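**Progress report to the Flevby Fund, period ending July**
Prepared by Telma Figueroa, Hadadance Play Library
Submitted 2026-08-01

## Summary

The second phase of the sorting activities project is on schedule. The grant has paid for storage trays, foam shapes and table coverings, and these are now in regular use at the Kwon Road site. Expenditure in the period was £848, within the sum agreed in March.

## Work completed

Osian Bevan has drawn up 22 activity cards, of which six have been tested with family groups. The cards ask players to move coloured cubes between cells of a grid, or to sort them by colour before clearing them away. Early sessions showed that a bare table gave too few cues, and the grid was therefore introduced in July.

Pouran Rostami has revised the instructions for the early cards. The wording is shorter, and each card now names the starting cell for every cube.

## Table layout

The grid is marked out in blue painter's tape over brown paper — a cheap arrangement that can be replaced when worn. Pink and green foam cubes are set out on it, and a shallow pink tray at the right of the table receives items as they are sorted. Small toys may also be placed in the tray where a card calls for an odd item.

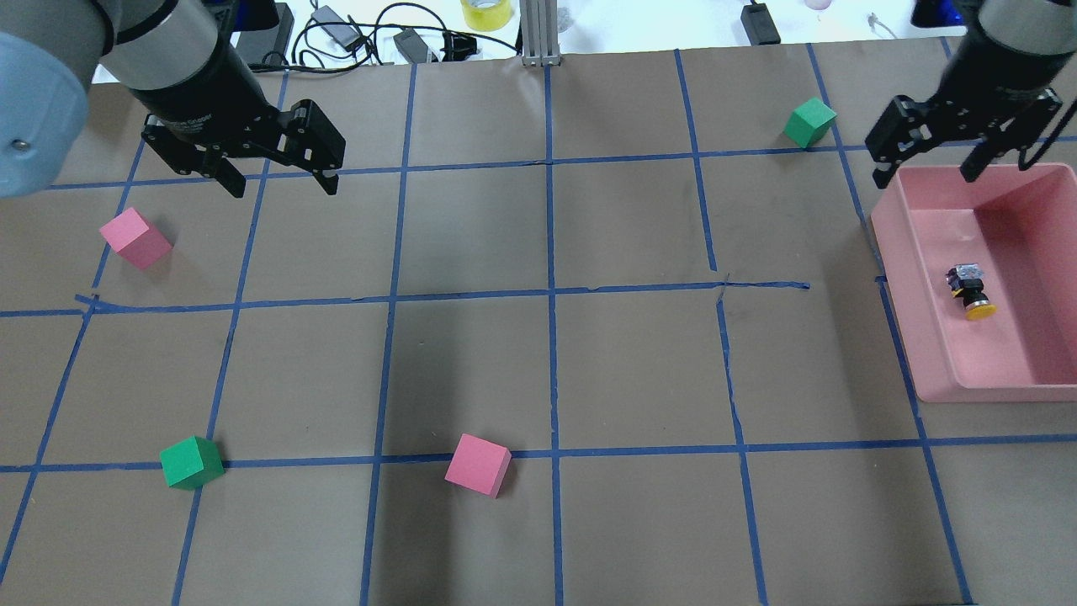
*Figure 1. Taped grid with four foam cubes; tray at right with one small toy.*

## Matters outstanding

Delivery of the second set of trays from Sillimura is three weeks late. Olga Salinas has asked the supplier for a firm date. The remaining cards will be tested in the autumn term, and a short note on the results will be sent to the Fund with the final accounts.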